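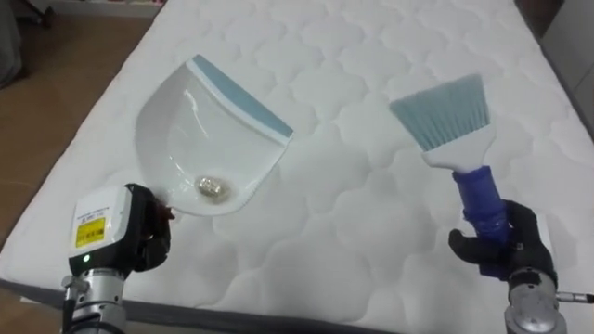

Dustpan and brush held over a quilted mattress, with something small, crumpled and silvery in the pan.

Cleaning a quilted mattress without a vacuum

By Karim Atallah

A vacuum cleaner with an upholstery nozzle is the usual advice for mattresses, and it works well enough on a flat one. On a deep quilted top the nozzle tends to ride over the puffs and leave the crumbs sitting in the stitching. I now start with an ordinary hand brush and dustpan, and only get the vacuum out if there is a lot of dust.

Keep a separate set for beds. One that has been round the kitchen floor will put grease and grit on the fabric. If you only have the one, wash it in warm water with a little washing-up liquid and let it dry overnight, bristles down.

What to look for in a set

Soft bristles that give when you press them with a thumb. Stiff yard-type bristles pull at the stitching. A pan with a rubber strip along the front lip is worth having, as it sits down into the dips in the quilting and doesn't scratch. I bought mine in the Kidetti shop in July and it has done four beds since.

How to do it

Strip the bed completely, including the protector, and open the window. Pick off anything large by hand – hair grips, sweet wrappers, tissue.

Start at the head end. Hold the pan flat with the lip pressed lightly into the surface and brush towards it in short strokes, following the seams. Long sweeps flick the crumbs on to the floor or over to the other side. Empty the pan every so often, and tip it back a little when you lift it so that light bits stay at the bottom.

Go round the side border last. Dust collects where the top meets the edge, and a dark border shows pale fluff very clearly. Run the corner of the brush along the join, with the pan held underneath.

Foil and small wrappers

Don't rub at these. Foil breaks up, and the small pieces work their way into the stitching. Lift the whole bit out or nudge it into the pan. For scraps already stuck in a seam, use a strip of parcel tape wrapped round two fingers, sticky side out.

Afterwards

If the mattress smells stale, sprinkle 100 g of bicarbonate of soda over a double, leave it for 30 minutes and vacuum it off. The brush won't get all of it. Leave the bed bare until lunchtime if you can, then put a clean protector on.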